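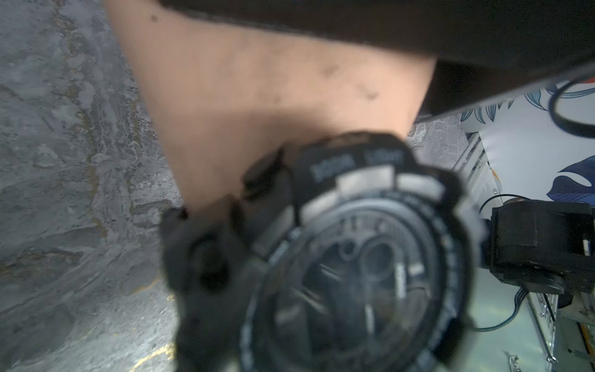

Media and Society - Student Projects

When an editor drops a writer: our report on the Hisotano column

For our project we looked at how a small online magazine, Hisotano, handled the row over its opinion writer, who wrote as Balogun and left after two columns. We read 50 letters sent in by readers, and I must say we grew rather fond of some of them, even the cross ones!

Most people wanted to know why the editor hadn't read the older blog posts before hiring him - a fair question, we thought, and one we kept coming back to.

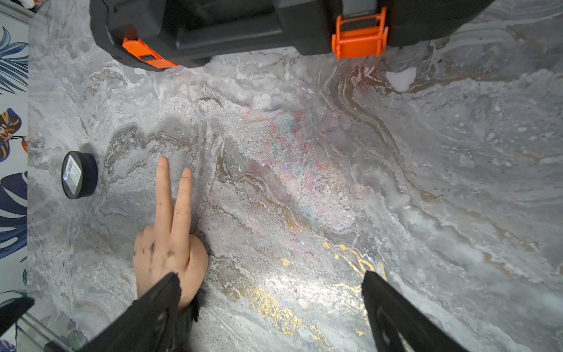

Danuta Ostrowski told us that she saw it differently: the magazine knew perfectly well what he had written, and only minded once a rival site, Vavar, printed it. We hadn't considered that, and it changed our second chapter a good deal.

We then compared the two statements the editor put out. The first, on January 17, 2019, defended the hiring warmly and spoke of open debate. 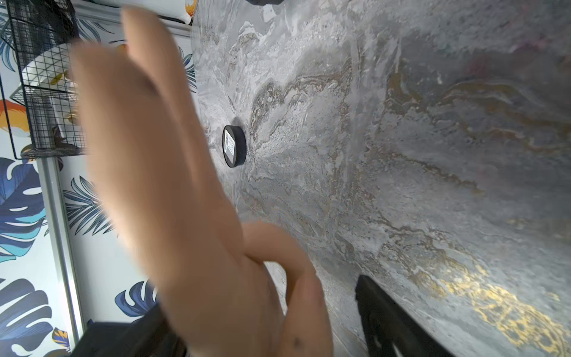 The second came in March and was much shorter, only six lines, with no mention of debate and no apology to the letter writers either. Our group argued over this for most of an afternoon, and we still don't agree on whether he was sacked or simply left.
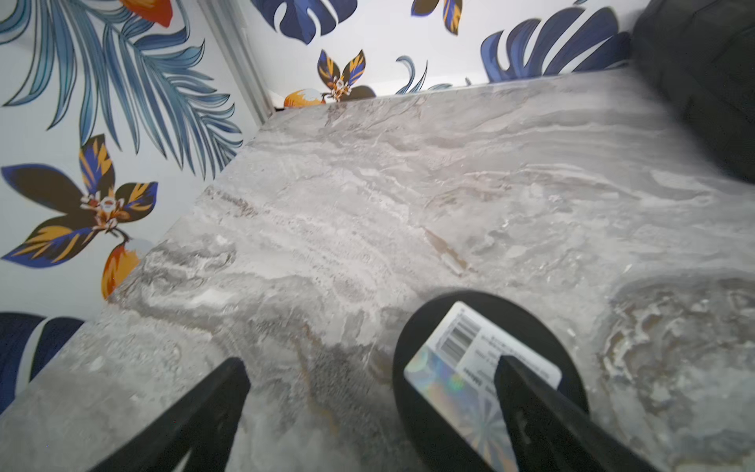

What we would do differently

We would write to the editor sooner, as our letter got no reply before the deadline.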